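Community Kitchen and Supper Club, Cunholm
Progress report to the Osari Fund
Sunday, April 26, 2026

Hello again, and thank you for being so patient with me. I know this was meant to be a short update, but a lot has happened since I last wrote and I'd sooner put it all in one place than send you a string of little emails. Get a cup of coffee first!

Where we are

We're open. I still get a small thrill typing that. The supper club runs every Thursday evening in the old school annex in Cunholm, and the learn-to-cook sessions run on the same day in the afternoon, so we only have to heat the building once (it's a drafty place and the boiler has opinions). Your grant paid for the sink, the floor, the first stretch of rent and most of the pantry shelving. The rest of the shelving came from a shop in Mirani that was closing down, and it's a bit wobbly on the left end but fine for pasta.

We've served 700 suppers so far. Our target for this point was lower than that, and I'd love to claim it was all good planning, but a lot of it was the soup. People come for the soup and bring their neighbors the next week. The lentil one is far ahead of the others. I've given up trying to rotate it off the menu because people ask for it at the door.

The cooking sessions

These have been slower. We had hoped for full tables from the start and what we got was a handful of people who already knew how to cook and wanted company. Lovely people, and I wouldn't send a single one of them home, but they weren't the folks I described in the application. So I changed the flyer. The old one said "basic nutrition skills," and I can see now that it sounded like a punishment. The new one says "Cook one dinner, take it home." We picked up more beginners within a couple of weeks, mostly young parents and a few older men living alone for the first time.

I've also cut the sessions down to a single recipe each. We used to try for two and everybody ended up rushing the second one and going home without doing the dishes. Now there's time to chop slowly and talk. A man who told me in his first week that he didn't eat vegetables took home a tray of roasted carrots and came back to ask about parsnips. I know that isn't a measurable outcome, but I wanted you to hear it.

Money

Food costs are higher than I budgeted. Oil and eggs are the worst of it. We've kept the suggested donation where it was and I don't want to raise it — plenty of our regulars put in what they can, and I can see the effort it takes. What's helped is the standing order with Flulov, the wholesaler out past the bridge. They let us have $50 off each month's delivery if we take it early in the morning, which means I'm up before the birds on those days, but it covers the onions and then some.

There is $300 left in the equipment line. I'd like your okay to spend it on knives and cutting boards, please. The knives we have now were donated and they're so dull that people are pressing down hard on them, and that worries me more than a sharp one would. If you'd prefer that I hold the money for repairs, just say so and I'll sharpen what we've got.

What didn't work

The breakfast idea. I was so sure about it! We tried it for a few weeks and hardly anyone came, and the folks who did said they liked eating at home in their slippers. Fair enough. I've moved those hours over to prep, and the suppers are calmer for it.

The sign-up sheet was also a mess. It was online only, and half of our people don't use email. There's a paper one by the door now with a pencil on a string, and I type it up at night.

What's next

In August the school wants the annex back for 2 weeks, so we'll need to move or take a break. I'm leaning toward the church hall in Mirani, but it has no oven, only a kettle and a small fridge. The recipes would have to be cold ones or ones that suit a countertop appliance. I've been testing some at home (cheese toasts, baked peppers, a very decent tray of granola) and they turn out better than I'd feared, though you do have to cook in small batches and that means a longer wait for supper.
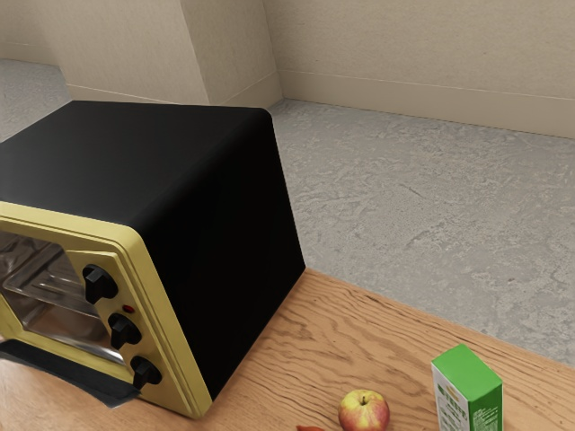 What I need from you

An answer on the equipment money, whenever you get to it. A yes or no on the church hall too, as the rent there would come out of the same line as the annex and I don't want to move it around without asking. And if any of you are free on a Thursday, come and eat with us. Supper's at six, the side door is the one that opens, and there will be lentil soup.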